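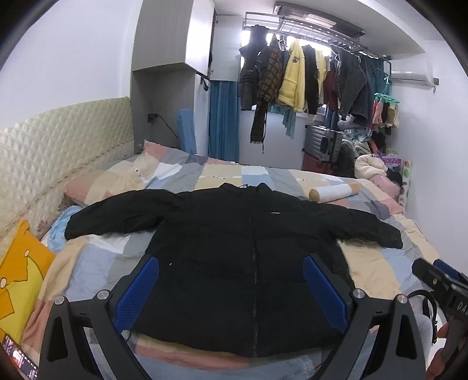

# Recording a jacket task with the hand-held gripper

Student project Mahuika, Vallden Robotics Club. Last changed 8 Apr 2025.

This page is for new members who will record demonstrations at home for the clothes task. You do not need to know programming for it. You need a bed or another large flat surface, one jacket with a zipper, and the gripper from the club cupboard. The first evening usually goes slowly and the second goes much better.

The task has two parts. In part A you spread the jacket flat with the front side up. In part B you pick it up by the body and carry it to the place where it will be hung or folded. Please record them as separate episodes, also when you feel that you could do both in one movement.

## Before you start

1. Charge the gripper completely. If you are going to record a full set, keep the charger with you.
2. Open and close the fingers ten times with no cloth between them. The movement must be even on both sides. If one finger comes later than the other, tighten the pivot screws by hand and try again.
3. Look at the finger pads. Wipe them with a dry cloth, no alcohol, and press down any corner that is lifting.
4. Check that the free space on the memory is enough. A full set from one person took 1292 MB in our last test, before compression.
5. Put the strap around your wrist.

You may leave the room as it is. Pillows, laundry and bags in the background are welcome, and the same is true for a quilt with a strong pattern. In the first term we recorded everything on a gray table in the lab, and the model learned the gray table very well. It could not find a sleeve on a colored blanket.

## Part A: spreading the jacket

Start every episode with the fingers fully open and hold this position while you count to three in your head. The script looks for this moment when it cuts the recording into episodes. If the fingers are half closed, it will join two episodes together and somebody has to separate them by hand. 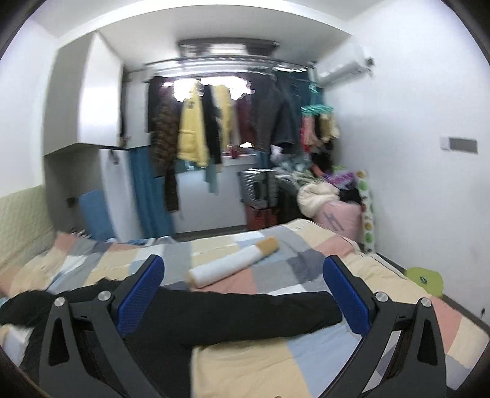

*Start position: fingers open wide, pads facing inward.*

Then work in this order:

1. Take the collar first and pull it toward the top of the bed.
2. Take one cuff and draw the sleeve outward. Do not lift it high, let it slide on the blanket.
3. Go to the other cuff and do the same.
4. Take the lower hem close to the zipper and pull it straight.
5. Open the fingers, move back slowly, and stop where the whole jacket can be seen.

The sleeves do not need to be symmetrical. One can point up and the other to the side, this is fine. What we want is that no sleeve lies under the body and that the zipper side is visible.

A padded jacket is more difficult than a shirt, as the filling pushes the fingers apart when you squeeze. Take a smaller fold of cloth than you think is necessary. If the jacket has a drawstring, do not grip the cord. It slips out between the pads and the episode must be thrown away.

## Part B: picking up and carrying

Grip the body of the jacket at the middle. Close the fingers until the cloth does not move anymore, and then a little bit more. Lift slowly and keep your elbow near to your side. Huia Tamihana, who made our first good set, recommends to breathe out while you lift, and I also find that the hand is calmer in this way.

When you turn around with the jacket, the camera comes very near to your own clothes. It is not a mistake and you do not have to repeat the episode.
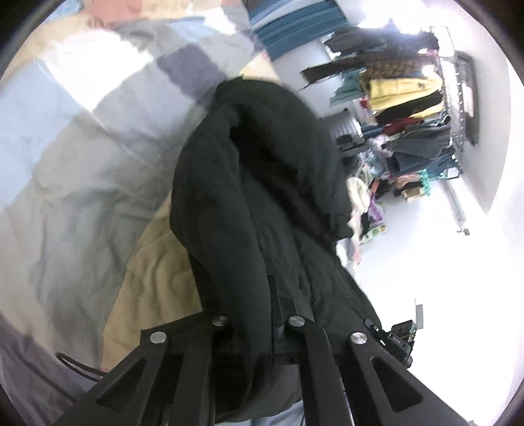
Walk with short steps and do not swing the jacket. If it begins to slide, do not save it with your other hand. Let it fall, say "drop" in a clear voice, and finish the recording. The dropped episodes go to their own folder and we do use them, so please do not delete them from the device.

## How many

One set is 13 episodes of part A and the same number of part B. Change the starting shape of the jacket each time: in a ball, inside out at one sleeve, folded in half, front side down. After every set rest for at least 2 minutes and shake your hand. The trigger is stiff and the thumb gets tired before you notice it.

The club has nearly 900 episodes at the moment. Before the Ernau meeting in May we would like to have more with dark jackets, where the seams are hard to see.

## Sending the files

Name the folder with your initials, the part (A or B) and the set number, for example `HT_A_04`. Copy it to the Mahuika drive and write one line in the log with the type of jacket and the surface. If you changed rooms in the middle of a set, write this too.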